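Drenbridge Mending Table: come and help us, or bring us something that has stopped working

We are looking for a couple of new people to join the mending table at Drenbridge, and we're also looking for households who would like to take part in our small battery round-up this June. You can put yourself forward for one or for both, and there's no need to be handy already. Most of us weren't when we started (I certainly wasn't, and my family will tell you so at length).

First, a bit about where you'd be. The table is in the corner of the back room at Curlow, up against the two papered walls, and people do tend to remark on the wallpaper before they say hello. It has big reddish-brown flowers that might be pinecones, depending on who you ask, with dark blue leaves, and little pale spots all over like snow coming down. Wyn Parry chose it and has never regretted it. The table itself is plain white and has had a hard life. It is scuffed and scratched, there are usually crumbs of something at the back, and one of the jobs we'd love you to take on is giving it a good wipe before we open.

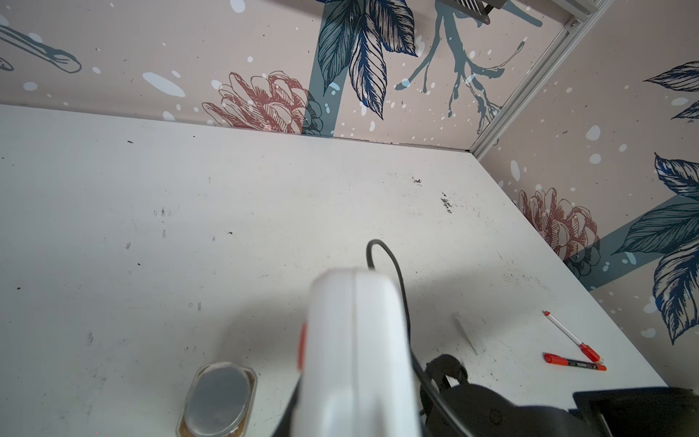 We meet for two hours at a time, twice a month, and we'd ask you to manage at least one of those sessions. Tea is provided and so is cake when Birutė Laur has been baking, so do come hungry if you can.

What comes across the table is mostly small household stuff. Last year we looked at 57 things that ran on batteries: torches, clocks, doorbells, kitchen scales, a singing fish, and more remote controls than I would have thought one town could own. Very often the trouble is in the battery compartment. Somebody has put the thing away in a drawer with the old cells still in it, the contacts have gone brown and crusty, and the poor object has been written off when all it may want is a careful clean and a fresh pair. Remotes with one battery in and one gone missing are a speciality of ours!

So what would you be doing? To begin with you'd sit beside Rhodri Cadwaladr or me and watch, then have a go yourself. You'd open things up, ease out old cells without bending the springs, clean the contacts, and note down on the sheet what you found. You'd also chat to whoever brought the item in, and I'd say that's half the job. Some people want to learn how to do it themselves and some would much rather drink their tea, and either is fine by us.
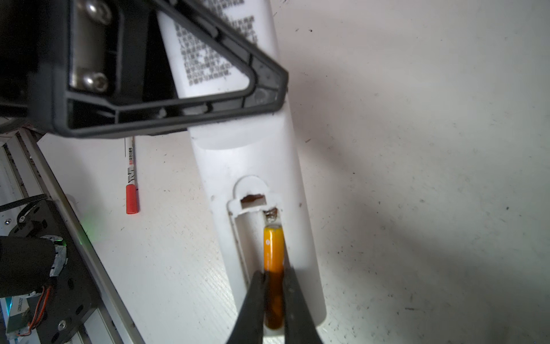

Zhiqiang Zeng

It would help if you have decent close-up eyesight (or decent glasses), steady-ish hands and plenty of patience. Gloves and goggles are there for you and we do ask everyone to wear them around leaking batteries. You need to be 16 or over to work at the table, though younger ones are welcome to come along with a grown-up.

For the June round-up, we're asking households to go through their drawers, gather up every remote, toy or gadget that has gone quiet, and bring the lot in a bag with your name on it. Please leave the batteries where they are, as we'd like to see how they were sitting. You'll get everything back, mended or otherwise, and Zakhar Sydorenko will take the dead cells away for recycling.

All of this is unpaid, but we do cover bus fares from Tutard and Lacerda. To join in, leave your name and a phone number in the blue book by the door at Curlow, or catch me at any session and I'll find you a chair.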